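The Kisisora gorge crossing runs 358 metres from the Rakville bank to a steel tower above Leka. Riders hang from twin cables, and the drop between the two ends is 6 metres for every 101 travelled, a gentler grade than most visitors expect.

## Speed and braking

On a slope that shallow, wind matters more than gravity. A light rider facing a headwind can stop short of the landing deck, and staff then haul them in by hand line. Heavier riders arrive fast enough to need both brakes. The first is a sliding block on a rope; the second is a spring pack fixed to the tower.

Mỹ Ninh, who runs the site, has the trolleys matched to body weight at check-in. Small wheels go to light riders with a tailwind, drag trolleys to the rest. "The anemometer decides, and it is read before each pair leaves," she says.

Harnesses are the seated type, with a chest strap added for children. Loose items stay at the Rakville hut, and snacks can be bought there before the walk up.
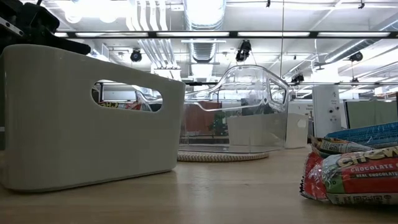

## Getting there

The access track leaves the Furnar road 2 kilometres past the bridge. It is unsurfaced and steep in its upper part, and coaches must park at the bottom. The walk back from Leka follows the river and is muddy after rain.

Cables are inspected daily by eye and once a year with a magnetic tester, usually in July. The line shuts during that test. Riders who have booked are offered another date or a refund.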